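Kosdale House, ground floor
Room safety checklist with comments
Rooms covered: Paju lounge, dining room, flower table area
Checked by: Danuta Szczepańska
Second look: Deividas Raudsepp
Month: July

Marks used: OK, Watch, Fix. Anything marked Fix needs a name beside it before the sheet goes back in the folder.

1. Doors and ways out

Main door opens fully: OK
Garden door opens fully: Watch
Comment: Catches on the mat when the mat has slid forward. Mat pushed back during the check. If it has moved again by Saturday it should be taken up.

Route from lounge to garden door clear: OK
Exit signs lit: OK
Door closer on dining room door: Fix (Mark Anthony Ignacio)
Comment: Shuts too fast over the last part. Same comment as on the previous sheet. Adjusting screw is stiff and wants oil first.

2. Floors

Lounge carpet, edges and joins: OK
Dining room vinyl: Watch
Comment: Lifted corner by the radiator, no bigger than a coin. Taped for now.

Wet floor sign in its place: Fix (Kaja Pärn)
Comment: Found in the upstairs cupboard. Should hang on the hook by the sink.

3. Electrical

Sockets, visible damage: OK
Extension leads: Fix (Mark Anthony Ignacio)
Comment: 2 in use in the lounge, one plugged into the other. Replace with a single longer lead and run it along the wall.

Lamp, window side: OK
Comment: New bulb fitted. Shade sits straight again.

Meter cupboard locked: OK
Comment: Reading taken while it was open, 1,861. Passed to Laimutė Priedītis for the bills file.

4. Furniture

Dining chairs: Watch
Comment: 3 with loose back legs. Moved to the wall and turned to face it. Please don't put them back round the table.

Lounge armchairs: OK
Bookcase fixed to wall: OK
Tables, level and steady: OK
Comment: Side table by the lounge window was rocking. Felt pad added under one foot.

5. Flowers and vases

Vases free of chips and cracks: OK
Glass vases on high shelves: Fix (Kaja Pärn)
Comment: The tall Miruline one is still above head height. Bring it down to the lower shelf or put it away.

Vase suits the bunch: OK
Comment: Most of our spills come from a tall bunch in a narrow vase, which goes over at the first knock to the table. Choose one that stands flat and put it well in from the edge. The plain white cylinder near the middle of the cream square table is the right sort of thing, with a mouth wide enough for the daisy, the yellow blossoms and the dried grasses to go in as one bunch, stems still held together by their white band. Lower the stems in from above and keep the vase upright while doing it.

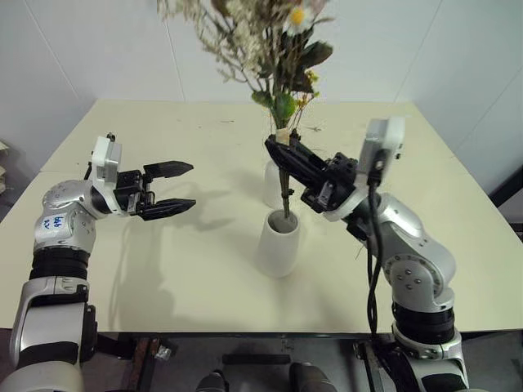

Water level: Watch
Comment: Two thirds is plenty. Fill at the sink with a jug and carry the jug to the table.

Dried stems kept away from candles and heaters: OK
Fallen petals and leaves swept up: OK
Scissors and snips put away after use: Fix (Laimutė Priedītis)
Comment: One pair left open on the draining board. They belong in the Tuduvach tin, blades closed.

6. Still to do before the next sheet

Oil and adjust door closer.
Buy lead.
Order felt pads, box of 100.
Glue or throw out the loose chairs. Deividas to decide.

Signed: D. Szczepańska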